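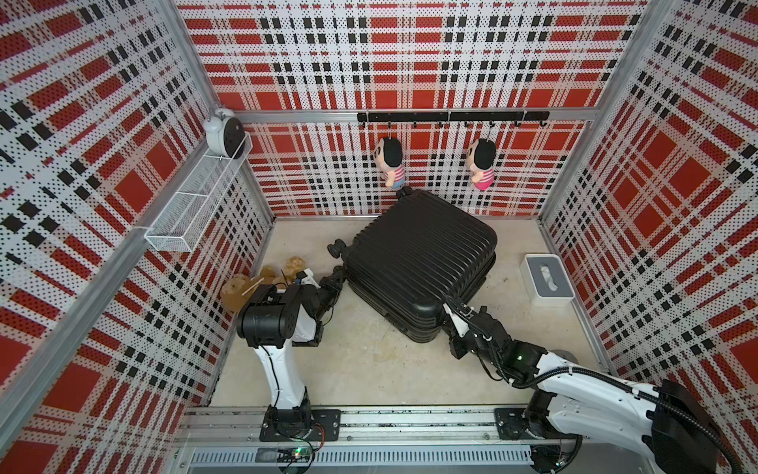 Hook rail with two plush dolls, plaid panels behind.

Halwood Travel Lending Project
Progress report to the Grindolcombe Fund, January 23, 2023
Prepared by Olaia Manzano

Summary

The project lends luggage and travel basics to families who have to make a trip at short notice, mostly for hospital stays and funerals. This report covers the period since the second grant payment. Lending is running at both sites, Halwood and Olmedo. The booking line is behind schedule and the repair budget is overspent.

Lending

Loans went up in December, as they did the year before. At the busiest point we had up to 30 cases out at once, and the Olmedo site had to turn down two requests for large ones. We have moved 5 cases over from Halwood to even this out. The standard loan stays at three weeks. Most late returns came from hospital stays that ran longer than planned, and we did not charge for those.

Marcelino Cabello has rewritten the loan form. It now fits on one page and asks for a return date, a phone number and a second contact. The old form asked for proof of address, which put people off and was hardly ever checked.

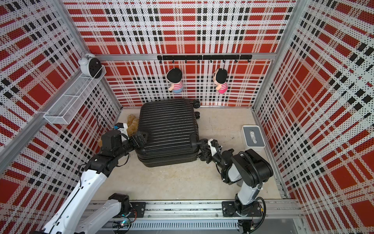
Black hard-shell suitcase with ribbed sides, lying on its side.

Repairs and replacement

Wheels and zippers are still the main cost. We had planned to send all repairs to the Toltent workshop, but their turnaround slipped from one week to three over the winter. Gonzalo Pastor now does zipper pulls and handles at Halwood, and only wheel housings go out. Soft cases wear out faster than hard ones — mostly at the corners — and we do not plan to buy more of them.

The overspend on repairs will be covered from the printing line, which was not fully used. We are not asking for more money in this period.

Booking line

The shared phone line was due to open before the end of the year. It did not. The number has been assigned but calls from Olmedo are still not forwarded, and the provider has given us two different dates. Until it works, each site takes its own bookings and the lists are compared by hand every evening. This has led to one double booking.

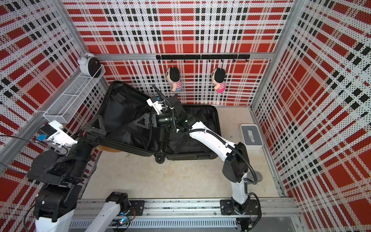 Rosalía Moya wrote back on the draft that the evening comparison takes longer than the report suggests, and that Olmedo would rather keep its own list for good than wait on a third date. She also asked that small cases be counted separately, as they are the ones people ask for when a child is traveling.

We will count sizes separately from now on. The question of separate lists is open and will be settled with Helmut Reinholz when the site agreements are renewed.

Next period

Get call forwarding working or drop it. Replace the worst of the soft cases at Halwood. Send the revised budget sheet with the next report.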